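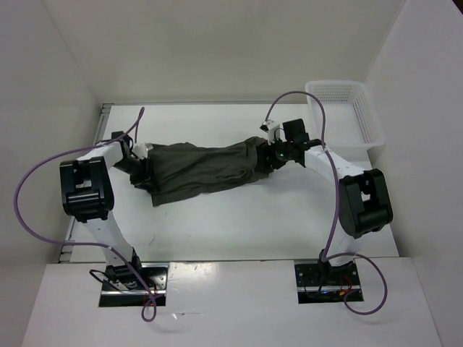 Kartini Sutanto
Founder and head of folding, Zenwood Laundry & Mending

Hello, and thanks for clicking through to the bit of the website most people skip! I'm Kartini, and I run Zenwood, a small laundry and mending shop in Ultham. We wash, dry, press, fold and patch for anyone who walks in with a bag, and we've got a soft spot for the awkward stuff – heavy cotton, work clothes, the sort of dark green things that come out of the machine twisted up like a rope.

I started out doing my neighbours' ironing in my own kitchen (I do like ironing, I know that's odd). After 2 years of that I couldn't get to my own kettle for other people's shirts, so I took on the shop in Milever Road. It used to sell fishing tackle and we were still finding little lead weights behind the skirting the following January.

There are three of us on the folding side now. Saodah Ngau has been with me the longest and does all the knitwear, and Andri Wieser looks after the heavy garments and the school orders. Trinidad Cabanatuan came to us from hotel linen and can square up a fitted sheet faster than I can find the corners. I do a bit of everything, plus the phone.

People ask what's different about us and I always end up talking about creases, sorry! Most of them are set before the iron comes anywhere near. If a garment is left in a heap it dries in a heap, so we take each one out on its own, get hold of both ends and give it a good steady pull. You want the slack out of the middle. If one end is bunched up tight and the other is hanging loose, open up the bunched end first and work along, or you'll just be folding the twist in. Then it goes down on a clear white table, where dark cloth shows up nicely and you can spot a missing button or a bit of fluff straight away.

After that it's sleeves in, sides in, and up from the hem. Shirts get a proper collar, towels go in thirds, and socks are paired unless you tell us you'd sooner do it yourself (one lovely customer does, she finds it restful).

Mending is done by Kazimiera Bielecka, who comes in for 2 mornings a week and has her own table by the window. Hems, pockets, knees, zips. She'll tell you straight if something isn't worth the thread, and she'll also have a go at things I'd have given up on – my old gardening coat is mostly Kazimiera by now.

Ordinary washing and folding is usually ready the next afternoon. Mending takes roughly 3 working days, a bit more if we have to order a zip. Please check your pockets before you drop off, and pop a note in the bag if anything mustn't be tumble dried. We open at half past seven, and you can leave your bag at the counter on your way to the station.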